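Wrist cam grasp detector firing on nothing, threshold or retrain?
Perception and Planning > Grasping

tallgrass_ik
Running the Stuvura grasp detector on wrist camera images, feeding candidates to our planner at 10 mm approach steps. On a clear mat it keeps returning a grasp at 0.6 to 0.7 confidence, always near the middle. The planner accepts it, the arm goes down, the fingers close on nothing. Training set is 2,991 images, 330 of them with no object. Do I raise the threshold or retrain?
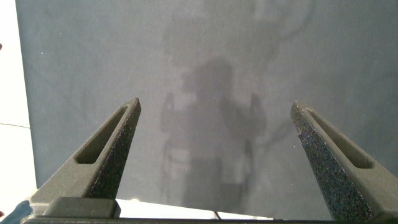
The detector runs before each approach, fingers open, one image per call. I mask the fingers with a fixed polygon so they should not matter. What I think is happening is that it picks up the arm's own shadow. There is a dark rounded blob between and just above the fingertips with a wider part under it, and the proposed grasp lands on the blob nearly every time. Edges are soft, contrast is low, and it still scores higher than some of my real parts.

mothball9
Raise the threshold to 0.8 and move on. We did that on the Dobson cell and false picks went away.

tallgrass_ik
Tried 0.8. I lose the thin gray parts. They sit at 0.65 on a good day.

plankton_dev
Then threshold is the wrong knob. 330 negatives is not many, and I'd bet most of them were taken from one height. The shadow changes shape and size as the wrist comes down. Collect 1,000 more of the bare mat at different heights and wrist angles and retrain.

mothball9
Retraining for a shadow is overkill. Fix the light. Put a diffuse panel on each side.

plankton_dev
Until somebody moves the panel. I'd want the model to handle it either way.

kettle_route
Third option, no retraining. Your shadow moves with the arm and a part doesn't. Run the detector at two wrist poses, project both candidates into the base frame using your hand-eye calibration, and reject if they disagree by more than a few mm. Atine has a filter node for this but it is maybe forty lines to write yourself.

tallgrass_ik
How far apart are the two poses? The Kendley controller adds latency for each stop.

kettle_route
30 mm sideways works for us. You don't have to stop, just use the timestamped pose. Also check your finger mask. Those pads are speckled and they glint, and if the polygon is off by a few pixels you get texture along the border.

tallgrass_ik
Mask was drawn before I changed the fingers, so it probably is off. Redrawing it first, then the two-pose check.

plankton_dev
Still collect the negatives. I went up to 2,000 on ours before it settled down.

tallgrass_ik
Will leave it collecting overnight and post the numbers.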